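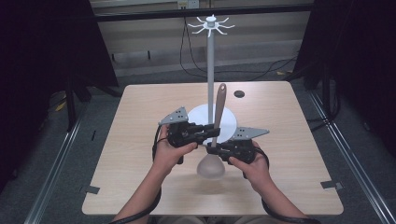
Visit to Plestano: working rules for hand-held gripper stations

Nine of us from the Wivlow automation users' group went to see Plestano on a Tuesday in April. Most of our members run small robot cells in packing or light assembly, and we had asked for a visit about rules and paperwork, with the machines second. Plestano records people doing household tasks with hand-held grippers, and the recordings are used to train robot arms. They are a fairly young company, and the way they write their station rules was the reason for going.

We were met at 9.30 by Berhanu Gashaw, who is in charge of standards on the recording floor. He gave us tea, a visitor badge each and a two-page sheet to sign. The sheet says what visitors may touch (nothing inside a curtained bay) and asks for phones to be on silent. It also says that visitors must not speak to an operator while a recording is running. I thought that last one was fussy until I had stood next to a bay for a while. The operators are concentrating hard, and a question from behind would put anybody off.

The floor

The company has 58 bays over two rooms. Each has a table and its own task list, pinned on the outside where the supervisor can read it without going in. The kitchen tasks were running on the morning we came, mostly hanging up utensils and taking them down again, with one operator to a bay and a gripper in each hand.

Berhanu started with the rule book. It has 131 numbered rules and is kept in a ring binder at the end of each row, with the same text on the office system. A rule can only be added if somebody writes down the incident or the bad recording that led to it. He showed us the page for table layout. The tape marks on a table may not be moved during a shift, even if they look wrong. If they look wrong, the bay stops and a supervisor measures them against the drawing.

I asked whether operators kept to this. He said they did on the whole, and that new starters were the ones who nudged things straight. They mean well, but a stand that has been moved a little halfway through a batch makes the earlier and later recordings hard to compare.

Rules for the operator

These were the ones I wrote down, in my own words.

Sleeves are pushed up above the wrist and rings and watches come off before the grippers are picked up. Nails are kept short enough not to catch on the trigger.

Cables run back along the forearm and must have enough slack for a full reach to the far side of the table. The operator does one full reach with each arm before the first recording, and again after any break.

Both grippers are opened and closed fully, three times, before a batch. If one feels stiff it goes in the red tray and is not used again that day.

An object that has been dropped stays where it is until the recording has been stopped. Operators are told not to grab for it. The dropped recording is kept and labelled as a drop.

Objects are held as the task sheet says. If the sheet asks for two grippers on one handle, a one-handed version is a different task and needs its own number, however much easier it may be.

A session lasts 40 minutes at most, followed by 10 minutes with the grippers put down. There was some talk in our group about this one. Two of our members have had sore wrists among staff using powered screwdrivers, and they wanted to know where the 40 minutes came from. Berhanu said it came from asking the operators, and that they had started at an hour and brought it down. He did not claim it was a proper study. A physiotherapist is due to look at it.

Rules for the bay

Curtains are drawn at both sides during recording, to keep the light the same and to stop people walking through. Floor cables have to be taped or kept close to the wall, and a bay with a loose cable across the operator's standing place may not be opened. The supervisor checks this at the start of each shift and signs a card. We looked through a week of cards for one row. They were all signed, though several had clearly been filled in with the same pen in one go, and Berhanu said so before we did. He is thinking of moving the card to the far end of the bay so that people have to walk past the cables to sign it.

Props are numbered and logged. The kitchen set has 167 items, and any that are chipped, cracked or have lost their coating are taken out. A replacement has to be the same model or be logged as a new item. I liked this part best. We have nothing like it for the test parts in our own cell, and we have certainly swapped one for another without writing it down.

Privacy

Kang, the software house that handles the files, sent someone over for half an hour to talk about what is kept. Operators sign a consent form for their hands and forearms to be recorded. No sound is kept. Anyone may ask for a session to be deleted up to the end of the following working day, and no reason has to be given. After that the files are passed on and deletion takes longer. One of our party asked about tattoos, which can identify a person as surely as a face. The answer was that operators with tattoos on the forearm can choose to wear plain sleeves, and that the form is being reworded to say so.

What we did not see

We had hoped to see the robot arms that use the recordings. They are at the Nistent site, around an hour's drive away, and visits there have to be arranged separately. I have asked for a date in the autumn. We also ran out of time for the cleaning rules, but Berhanu has promised to send that section.

For members

A copy of the visitor sheet and the table layout page is in the group folder – please do not pass them outside the group, as Plestano is still revising them. If you would like to come on the Nistent visit, let me know what size safety shoes you take. Lunch was sandwiches in the canteen, and parking is free behind the building, but the barrier code changes weekly, so ring reception before you set off.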